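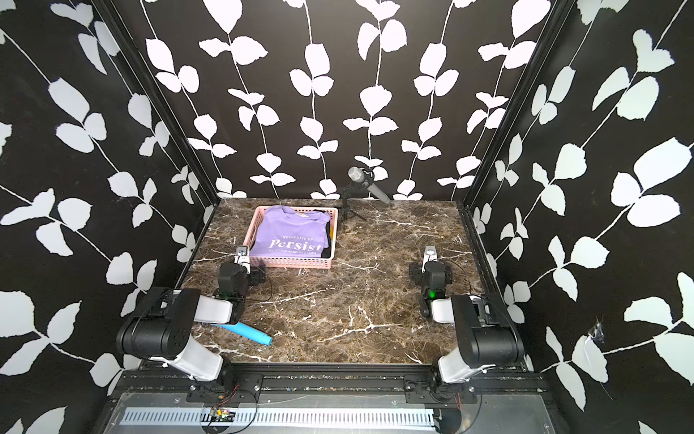
*Folded T-shirt in a pink basket, on the marble-patterned tabletop.*

March 3, 2022

Progress report on the Gellivero novels, second period
To: Dayana Pacheco, series fund
From: Uriel Medrano, series editor

## Where we are

The second book, *Rakus*, is finished in draft and has been through one full edit. It stands at 24 chapters, two more than the outline you approved. The extra chapters cover the retreat from the salt moons, which in the outline was a single paragraph and did not work at that length. I have kept the ending as agreed.

The first book, *Enis*, is still selling slowly but steadily through the website and the two shops that took it. Sales to the end of the period were 3,024 copies in all formats. Of those, 1,103 were paperbacks and the rest were ebooks. We had expected the paperback share to be smaller. The second printing is paid for out of the first, so there is no call on the grant for it.

The third book has no title yet. There is a nine-page outline, attached separately.

## Work done this period

- *Rakus* drafted and edited once. The copy edit has been booked.
- Series timeline rebuilt from scratch. The old one had Captain Jiang aboard two ships during the siege, and a reader wrote in about it before we spotted it ourselves. The fix is in the second printing of *Enis*.
- Star map redrawn in black and white so that it prints clearly at paperback size. The old colour version stays on the website.
- Audio edition of *Enis*: narrator chosen, first 9 chapters recorded. The recordings are clean, but the names are not said the same way throughout. I have now written a pronunciation list and two chapters will be redone.

## Changes from the plan

The main change is to Jiang. In the proposal she was a minor officer who died at the end of the first book. Test readers liked her more than the lead, and the author asked to keep her. She now carries almost half of *Rakus*. I agreed to this in the autumn and told you by email, but it should be recorded properly in a report. It means the succession plot on Gellivero moves to the third book, and the prologue written for it has been dropped.

We have also put off the short story collection. Four stories are done and I think three are good enough to publish. There was no time to commission the others while the edit was going on, and I would sooner wait than fill the book with pieces cut from the novels.

## Problems

The cover for *Rakus* is late. The first artist withdrew after the sketches and the second could not start straight away. We now have a rough that everyone is happy with - the wrecked carrier seen from the surface of the planet - but the finished painting is still to come. If it slips any further, advance copies will have to go out with a plain cover.

The reader forum has needed more of my time than I allowed for. Most of it is pleasant. A long argument about whether the Gellivero fleet could have made the crossing without refuelling took up a good part of the winter, and two members had to be asked to leave. I have since closed the forum to new posts overnight, and it has been quieter.

## Money

Spending is within the grant. Editing came in under budget and the cover came in over, mainly from paying the first artist for sketches we could not use. The two nearly cancel out. Audio is on budget so far, but the retakes are not included in that figure and the studio has not yet sent a price for them. I will forward it when it arrives.

I would like your agreement to move what is left of the story collection money into audio. It would cover the retakes and leave a little over for a proof listener.

## Next period

Copy edit and proofs of *Rakus* come first, then printing, with publication in June. The rest of the *Enis* recording should be done before that, so that the audio edition and the new book can be announced together.

Work on the third book will begin once the proofs have gone back. I would be glad of any comments on the outline before then, above all on the last third, where the two fleets meet and I am still not sure there is enough at stake for the people on the ground.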